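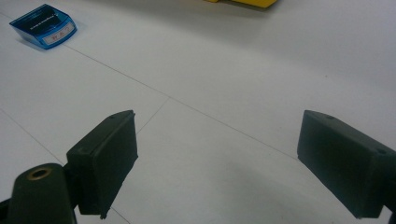 Gripper check before every session: who really does it?

konis_dan
Our new practice sheet says: before each recording session, open the fingers fully, close them on nothing, look at both pads, sign the line. Every operator, every time. Efthymia Tsoukalas wrote it and I like her, but we did 674 sessions last quarter and I have signed so often my signature is now a dash. Does anyone else's shop go this far?

raptis_bench
We do. A pad worked loose on one of our hand-helds in March and we kept collecting for a whole Saturday. 89 episodes in the trash. The sheet takes less time than your post did.

mudlark
Counterpoint: a signature proves that a pen was present. At Javmont we log the closed width at the start and let the software complain. It never gets bored and it never dashes.

raptis_bench
Width won't show you a chewed pad edge. Ask me how I know.

mudlark
I'd rather not, you'll tell me.

Dardo Villalba
I audit this stuff for Andach, so boo me now. Two things I'd put in any sheet:
Do the check over bare floor, with bins and tools pushed well back. People "check" over a full bin and grab something.
Retire pads on a count. Ours go at about 3,000 closes, pretty or ugly.
The signature I could live without. Initials once a shift is plenty.

konis_dan
Once a shift! Can I quote you to Efthymia?

Dardo Villalba
You can quote me on the pads too, or it doesn't count.

tsoukalas_e
She reads the forum, Dan. Once a shift is fine if the unit stays with one person. If it changes hands, check again and sign again. A dash is not a signature. I have 101 of them in the binder and you're redoing the last page.

konis_dan
Withdrawing the question.

mudlark
Still think you should log the width.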